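Gronow Hand Grippers - Our Gallery From the Clilcombe Demo Bay

Hi everyone, Seren Prothero here. A lot of you wrote in after the January newsletter wanting to see the Gronow hand-held pair in use, so I've finally put a page together. If you're new, these are the grippers you hold yourself. You do the job with your own two arms, the grippers record how you did it, and your robot gets something decent to learn from. We hire them out by the fortnight from our shop in Dilldale, or you can buy the kit outright and we'll courier it to you.

Cups are what I start everybody on. They're cheap, they're light, and if you squeeze too hard you know straight away (ask me how many I went through in my first week!). My favourite task is sorting brown from white into a couple of wire holders - it sounds like nothing, but it gets both hands working and people forget they're holding a machine after a while.
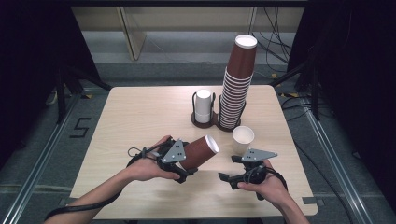 The cables do take a bit of getting used to. I run mine back along my forearms and leave a little slack near the handle, otherwise you feel a tug whenever you turn your wrist. Ffion Gronow, who designed the things, clips hers at the elbow as well. I tried that and went back to my own way, but some of our Nolness customers swear by it, so we put 2 spare clips in every case.

A few things I get asked at the counter:

How long can you go for? I'm comfortable for almost 100 tries at a simple task before I want a cuppa. My forearms complained a lot more at the start. Take breaks, swap with a mate, and don't do the fiddly stuff at the end of the day.

Do the fingers come off? Yep. They're jointed plastic and they pop off with the little key in the lid pocket. Keep the key in the pocket, please - we've posted out more of those than I'd like to admit.

Can I use just one? You can, and we'll hire you a single for half the price. I'd still take the pair if your budget stretches. Passing something from one hand to the other is where I've had the most fun with them, and you can always leave the spare one parked until you're ready.

What's in the hire kit? Both grippers, cables, the finger key, a printed setup sheet and a sleeve of paper cups to get you going. The setup sheet is 8 pages and I wrote it myself, so if anything's unclear, blame me and send an email.

Hire is $300 a fortnight for the pair, with courier on top if you can't get to Dilldale. Clilcombe demos are free, mornings only, and you're welcome to bring your own objects to try. Mugs, pegs, whatever colour of bread clip you've been hoarding. Just drop us a line first so I can have the table set up.

More pictures to come once I've sorted through the rest.

Seren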